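Clidstead publishes folding and bedroom-reset guide for short-stay rooms

April 23, 2025

Clidstead, the short-stay housing operator, has released a revised guide to laundry folding and bedroom reset for its furnished units. The guide applies to all 165 rooms at the Votilgate site and replaces a set of loose instruction sheets that varied from floor to floor.

The main change is where folding is done. Rooms at Votilgate have limited counter space, and the earlier sheets left the choice of surface to the person doing the work. The revised text calls for a wide, flat, cloth-covered surface, with the cover secured at the far edge before any garment is put down. Clips are the preferred method. Tucking the cover is allowed where clips do not fit.

Garments are to be spread flat first, with the sleeves brought in and the side seams lined up. The lower corners are then held and drawn toward the folder, so that the far edge stays straight while the near part is gathered and refolded. Phúc Khổng, who wrote the folding section, said most rejected folds in the company's April trial failed at this point.

"If the far edge moves, the fold is out of square and the stack leans," Khổng said. "Creases in the cover matter less than people expect. A wrinkled sheet is fine as long as it stays put."

T-shirts are treated as the reference item. The trial covered 432 of them, handled over 12 shifts. Towels and trousers have their own pages, and fitted sheets are left for a later edition. 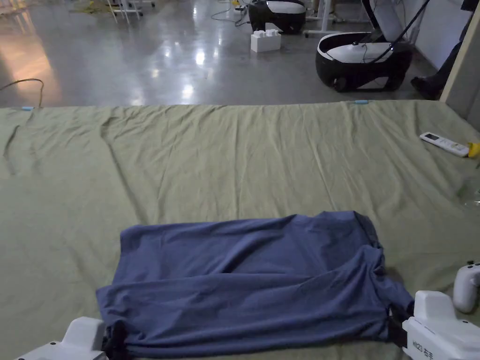
Items left on the bed

The second half of the guide deals with the bed, which in many units doubles as a work surface during the day. Noreen Conneely, who manages room standards at Votilgate, said small articles were the most frequent cause of delay in the trial.

Her section sorts bed-top items into four groups: food and wrappers, paper and pens, phones and handheld devices, and clothing. Food is removed first. Opened bread and snacks go to the kitchen shelf, and empty wrappers go in the trash. Printed paper is kept flat and moved together with any pens or markers lying near it. Phones are placed on the nightstand, screen up, and are not to be switched off by staff. Clothing is picked up last and carried to the folding surface.

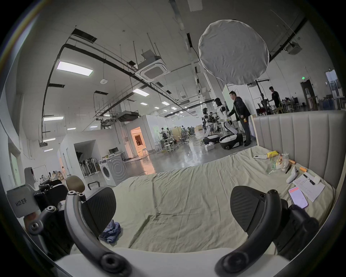 Snack packet, bagged bread, printed paper and a phone on a bed beside a channel-tufted gray headboard.

Upholstered headboards are to be wiped along the channels after the bed is clear, working from top to bottom.

Storage bins for the four groups will be supplied by Pristodwood under an existing order. A labeling sheet prepared by Warrier is included as an appendix, along with a one-page checklist for the inside of the closet door.

The guide takes effect at Votilgate on release. Clidstead has not set a schedule for its other sites. Comments from room staff go to Conneely's office, and corrections to the folding pages will be issued as numbered inserts.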